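Clikerdale Computer Reuse – spring progress report to the Aebischer Fund

Dear Verena Baumgartner,

Thank you again for your patience while we got our numbers straight. It has been a busy few months in the workshop, and I'm happy to say most of it has gone the way we hoped when we wrote to you.

Since the grant began we have taken in 378 desktop computers, mostly from offices clearing out their storage rooms, and 114 have gone out again to families and to the after-school rooms at Umon. The rest are waiting their turn on the shelves or have been taken down for parts, which keeps our costs well under what we budgeted (a good power supply saved is one we don't have to buy!).

The slow part is still the inside of the case. Every machine gets opened, blown out and checked lead by lead – the power plug on the board, the data cables, the drive cage and its latches – before we put a drive in and load anything. Nii Ansah has written up a two-page checklist for this, and our newer bench workers tell me it has made their first weeks a lot less scary. We've trained 11 people so far, and 2 of them now teach the evening group themselves, starting at six.

We did run behind on drives. The batch we ordered from Undeck came late, so a good many finished cases sat through May with nothing to start up from, and I'd like to move a little of the travel money over to buy spares locally, if you are comfortable with that.

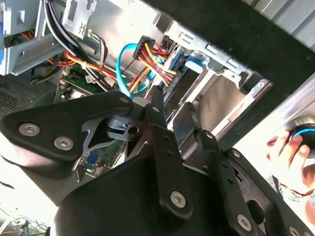 Nii can send you the revised budget sheet whenever you'd like to look it over, and you're very welcome to come by the workshop for coffee and see how the benches are set up now.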